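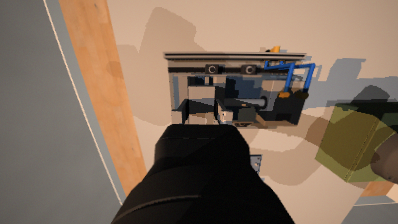 Murum 2 is out of beta and we've had it on the Clellgate machine for a fortnight, so a quick write-up before the shared licence runs out. For anyone who missed the last issue: it's the cell simulator from Nijs, sold as a yearly licence with a starter kit of arms, grippers, tables and fixtures. You build the station on screen, drive the arm, try the job, and only then cut metal. Main thing to say is that the wrist view is much better. The old version gave you flat grey parts on a flat grey table and you guessed. Now there are proper shadows lying over the table top and the blue tubing stands out from the body of the fixture, so when you're jogging in with the fingers either side of a block you have half a chance of judging it. More on the shadows further down, not all good.

What you get

Basic licence is 200 a month if you pay monthly, less by the year, ask them. Comes with:

- the simulator itself
- one six-joint arm model, plus two more you can unlock
- three grippers (two-finger ones, the suction cup is extra, which is cheeky)
- the parts library, 4,000 items and growing they say. Lots of it is bolts
- a room builder. Walls, floor, shelves, lights
- email support

Install took most of a morning. The download is big and teh installer wants you to restart twice. Do it over lunch.

The parts library

Better than expected. Search is still poor (type "rail" and you get handrails) but once you've found a thing it drops in at the right size and stays put. We went straight for the small assemblies. Plates with screw heads in them, slides, rods, little blocks in orange and beige. Colour matters more than you'd think when your own gripper is a big black lump filling the bottom of the wrist view. Anything dark that goes near it just vanishes. We recoloured a couple of our own imports after the first afternoon and it saved a lot of squinting.

Importing your own drawings: works, slow. A simple bracket came in fine. Our larger slide unit lost its holes the first time and had to go back in with the mesh setting on high. Tick the box marked "keep small features". It's off by default, no idea who thought that was a good plan.

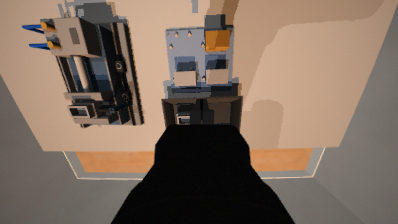 Setting up a cell

Start with the room. You can skip it and work in a blank void but then the lighting looks wrong and you'll end up doing it later anyway. The templates are fine. Ours has plank flooring, grey walls, one pale wall, a shelf on black brackets. Table goes in next, then the riser for the arm, then the arm.

The riser. Please use one. With the base straight on the table top we kept running out of room at the elbow when reaching down for low parts, and the software lets you do it without a murmur until the joint limit warning pops up halfway through a program. Put it on a block, move it well back, put the work out to one side. Much happier. The arm wants to reach over and come down with the wrist vertical and you want to let it.

Check the room camera as well as the wrist one. You'd be surprised what looks clear from the wrist and then from across the room the forearm is nowhere near where you thought. The long thin fingers on the standard gripper help, you can see past them from the side. Room camera can be saved at up to 19 positions, we used three.

One moan: the collision check is all or nothing. Either it stops for everything, including the fingers touching the part you are trying to pick up, or it stops for nothing. Nijs say per-part settings are coming in September. We'll see.
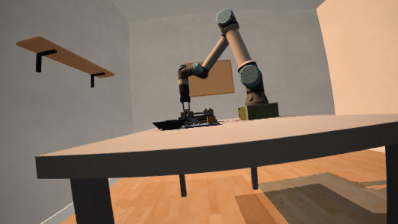
Wrist view and the shadow problem

Right, the shadows. They look lovely and they'll fool you. With the default lighting there are several light sources and each one throws its own shape, so the table ends up with brown ones, bluish ones, soft ones, blocky ones, all overlapping. Twice I took the edge of a shadow for the edge of a plate and came down in the wrong place. If you plan to train anything on the pictures, that may be just what you want. If you are a person trying to line up two fingers, go to Lights, turn off the fill, leave the main one on. Much calmer.

The other thing is the block underneath the base of the arm. When the wrist is pointing at the work, the riser comes into view too (the green box, in our set-up) and you get used to steering by it. Handy for knowing which way round you are after a big turn. Would be nice to have a proper on-screen compass though.

Frame rate held up well on the Clellgate PC, which is nearly 52 months old and was not dear to start with. Drops when you have both cameras open. Close the one you're not using.

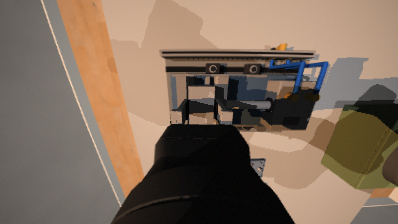 Fine jogging is the bit I'd pay for. Smallest step is now small enough to be useful, and you can lock the wrist angle while you shuffle sideways, so the fingers stay square to the part. In the old version every nudge sideways brought a bit of twist with it and you spent your life taking it out again. Still no undo on a jog. Save your positions often, name them something sensible, "pos1new2" is no use to the next person.

Support

Wrote to them three times. Two same-day answers, both helpful. Third was a link to the manual, wrong page.

Worth it?

For the Ginulville branch, with new fixtures every few weeks, yes I think so. One avoided crash with the real arm would cover a good few months. For home users it's a lot of money and the free trial might do you. Trial is full-featured but stamps a logo across anything you save.

Wants fixing before I'd recieve it with open arms: library search, the collision settings, suction cup thrown in for the price.

The shared licence is on the Clellgate machine until 27/04/2020. Put your name on the sheet, one hour slots, and please log out of Murum properly when you finish or it holds the seat. Password is with the keys.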